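Where Does the Pluditz Hall Recycling Go?
Final report, Introduction to Waste Systems
Hamish Moncrieff
December 24, 2025

1. Why I picked this

Pluditz Hall put up new posters in September saying that everything in the recycling bins "gets a second life." I live on the second floor and I have watched people put pizza boxes, ramen cups and a desk lamp in those bins. I wanted to know what a second life means for a desk lamp.

My question was simple: how much of what residents put in recycling is still treated as recycling once it leaves the building? The hall's hauler is Nodano. The sorting plant it uses is run by Bakos, one county over.

2. What the hall claims

The housing office sent me a one-page summary. It says the hall collected 3,085 pounds of recycling during the fall term and calls this "diverted from landfill." I asked how the number was made. The answer was that Nodano weighs the truck and bills by weight. So the figure is what was picked up. It includes the lamp, if the lamp went along, and it includes whatever soda was left in the cans. I don't think a collection weight should be printed on a poster as a diversion weight, and I said so in my email. I got a thank-you back.
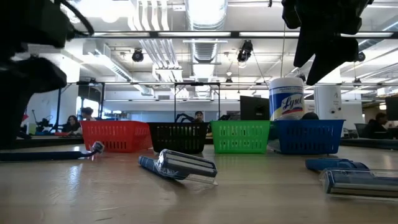
3. What I did

I looked through bags from the hall on two evenings, with gloves, in the loading area behind the kitchen. I weighed each bag, pulled out anything not on the Bakos accepted list, and weighed what remained. The list takes bottles, jugs, cans, clean cardboard and paper. It does not take film, foam, food-soiled paper or anything with a battery in it.

The total for both evenings was 70 pounds. This is a small sample and both evenings were during the week, so I would not lean on it too hard. Weekend trash is probably worse.

4. Results

Of the 70 pounds, 60 percent was on the accepted list. The rest was mostly wet cardboard, takeout containers with food in them, and plastic bags with more recycling tied up inside. I counted the tied bags as rejects. Bakos told me by phone that bagged material is pulled off the line unopened, and the person I spoke to sounded tired of being asked.

If that share held for the whole term, the poster number would be far too high. I can't show that it held. The hall can't show that it didn't, either, and it is the one with the poster.
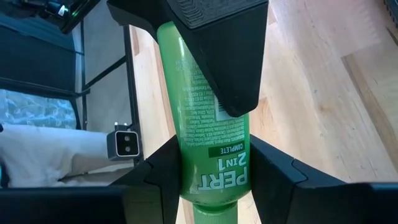
5. The energy question

Several people in my seminar group argued that none of this matters much if the rejects are burned for electricity. I took this seriously enough to look into it. The Neto plant does accept residual waste and does sell power. But wet cardboard and leftover noodles are poor fuel, and the best burning part of a typical load is plastic, which is the part we say we want back. Nodano would not tell me if any Pluditz material goes to Neto. "It depends on the day" was the full reply.

I am not against burning waste. I would like to see the receipts before anybody calls it green.

6. Recommendations

The hall should change the wording on the poster from "diverted" to "collected." It costs one sheet of paper per floor.

The accepted list should be taped to the lids. At the moment it is on a website, behind a login.

Housing should ask Nodano for a rejection rate in writing when the contract comes up again. If the company doesn't track one, that is worth knowing too.

7. Problems with this study

I sorted alone, so nobody checked my calls on what counted as "clean." The scale is a luggage scale. I also told my roommates what I was doing, and they may have behaved better for a few days, although I saw little sign of it.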